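Home Sections References Figures Contact
4 min read

3. Workspace and objects

The Kanside arm was set up in a shared workshop and bolted to a white tabletop that had served as a cutting bench. We kept the power supply under the table and ran the cables over the near edge, where they could be reached without moving the base. The overhead camera hangs from a shelf bracket and was fixed in August. Its height was not changed after that.

Objects were chosen to differ in shape and in how easily they can be held. The set mixes kitchen items with toy foods, and positions were changed by hand between trials.
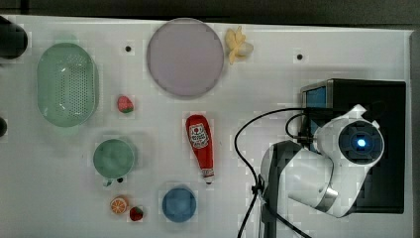

Figure 2. Overhead view of the workspace, with the arm at right and kitchen objects and toy foods on the table.

The flat plate and the ketchup bottle lying on its side were the hardest cases in early tests. The toy strawberries are small, and at the working resolution they cover few pixels, so we set a lower size limit in the Dultel detector for them. We recorded 1890 trials in 30 sessions. Of these, 24 sessions were used for tuning and the rest were held back for the results in Section 4.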